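Search notebook entries Go Clear

Shared notebook, field group
Posted in September by Lutfa Matubbar, written up at 4:40 pm with sore feet

Open day at the Weerasinghe site, outdoor loop. Arlo Mercado came along too and has his own notes on the charging setup, so I'm leaving that to him and sticking to what I saw and what I want us to steal.

Got there early because I misread the email and thought the first drive was an hour sooner than it was. No harm done, there was coffee. The Murnemico people had a tent with a heater nobody needed and a big screen showing the planner view, and their two engineers were very open about everything, including the parts that don't work yet. I wish more demos were like that! Pridard (that's the rover, the name is on a decal and I kept saying it wrong all morning) is a small wheeled thing with one forward camera, a GPS antenna and a stick of compute that gets warm. No lidar. They took it off in the spring to see how far they could get without it, and they haven't put it back.

The job of the day was plain goal seeking. You drop a pin, the rover gets a rough bearing from GPS, and it picks its way there from the camera alone. No map, no prior drive of the same route. First pin was up by the buildings, a long straight pull with a clean curb on one side and pretty much nothing on the other, just pavement turning into grass whenever it feels like it. I liked that as a test. A curb is a gift and a grass edge is an argument.

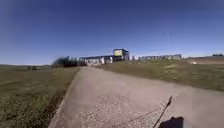 Does the rover need a good GPS fix to get to the pin?

A rough one is enough. It uses the fix to decide which way it would like to be heading, and the camera decides where it can go right now. They ran one leg with the fix deliberately made worse and it still got close enough for their finish rule, though it wandered more.

I asked about surface changes, which is my pet worry after our own August mess with the loading ramp. Their model doesn't label surfaces at all. It was trained on drives, so it learned something closer to "how bumpy did this turn out to be" and "did I bump into anything," and it scores short candidate paths on that. The training set is 3592 clips, most of them a few seconds long, and 910 of those have a collision or a near stop in them. I wrote the second number down twice because it's a much bigger share than ours. We throw our bad drives away! We should stop doing that. Arlo has been saying so for a year and he was insufferable about it all through lunch (I bought him a sandwich, we're even).

Other things from the tent, in no order:

- The planner picks a new short path several times a second and keeps only the first piece of it.
- Turning it off is a physical button on top plus a radio stop. They tested both in front of us before each run. Copy this.
- Speed is capped at a walking pace on open days. I had to do a funny half-jog on one stretch anyway.
- Their logging tool is called Diro and it's nicer than ours. You can scrub the video and see the candidate paths drawn over it. Asked if we could have a copy, got a "maybe."

Then the gravel leg. They'd talked this one up a bit, because the glare is bad at that time of day and the camera exposure hunts. One visitor wanted to know what happens if the path just stops, and the answer was that it slows down and tries a wider fan of candidates, and if none of them score well it sits there and beeps. It beeped once, fairly early on. The operator nudged it with the handset and it carried on.
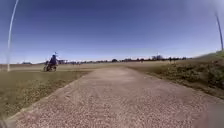 My big question going in was about people. Our own bot treats anybody inside the safety bubble as a wall that might teleport, so it freezes, and then it takes ages to get going again. Theirs has no person detector in the loop whatsoever. Everything is handled by the same "will I hit it" score, which sounded thin to me. What I had in mind was the cyclist out on the grass to the left of the path: riding on turf, a good bit ahead, a long way from where any rule of ours would expect a bike to be. We'd need a special case for that. They need the score to be right, which is a different kind of homework. I'm not sold. I'd want both, and I said so, and one of the engineers said she'd want both too but the funding was for this half.

We got into a long side conversation about false edges. Gravel thins out into dirt, dirt thins out into weeds, and the boundary your eye draws is mostly habit. Their human raters disagreed with each other on where the drivable bit ended in 57 of the clips they double-checked, and those were the clips they'd picked as easy. That made me feel better about our labels. Arlo thinks we should quit labeling edges and go for the bumpiness trick. I think we should try it on the back lot first with the old chassis, before we touch anything that costs money.

Last run was the longest one and my favorite, mostly since the crowd had thinned out and you could hear the wheels. They let it pick its own line down the gravel with the weeds creeping in from the bank side, and the operator kept his thumbs off the sticks and talked us through the scores on a tablet. 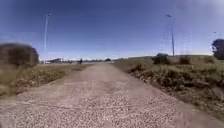

He said the scores get mushy when the video does. A bump smears the picture, the model gets less sure, the rover slows, the picture clears up, it speeds up again. So you get this slightly seasick rhythm on rough ground. They could smooth it in software but they've left it alone for now, and I get why, it's a very readable signal when you're standing next to the thing. Arlo timed the run at 69 seconds from the last restart to the finish beep. I'd have guessed double that.

To do for us:

Keep the crash drives. Make a folder today, before somebody cleans up the disk.
Ask Murnemico again about Diro, politely, in writing.
Radio stop check before each run, both people say it out loud.
Try a blurry-frame test on our model. I suspect it gets MORE confident, which would be bad.
Find out who has my other glove.

Arlo, please add the charging stuff under this and fix anything I got wrong about the antenna mount. I was eating.

Questions about this notebook: see the contact sheet by the bench phone | © Field group notebook | Back to top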